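Clultville: save file loads with the old horse and no gear

Nayeli Villalobos
I have 70 hours in Clultville on a base console. After the December update my save loads, but my horse is the one from the first town and the saddlebags are empty. Story progress is fine, still on mission 28. Anyone get theirs back?

Cirilo Zamudio
Had the same thing. The update reads the stable from the last manual save and ignores the autosave. Load your newest manual save, ride to the stable in Plellamau, sleep until morning, then save again in a new slot. My gear came back, the hat didn't. Don't sell anything before you do this.

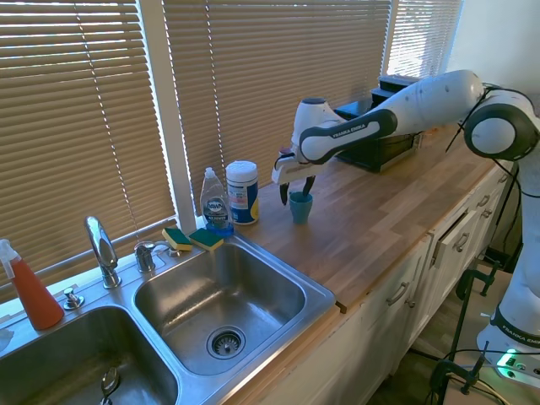 Does the fix work if the only manual save is from before the Plellamau stable opens?
You have to play up to mission 14 first, then sleep there and save. The gear shows up in the stable chest instead of on the horse.

stiritz_rider
same on mine, just reinstalled it. took forever and did nothing lol

Arellano
Reinstalling won't touch it, the saves are stored separately. Turn off cloud sync before you try the stable thing or it can pull the bad save back down. Also the graphics look worse to me since the update but that's another thread.

Nayeli Villalobos
Got the horse and most of the gear back, thanks. Still missing one rifle.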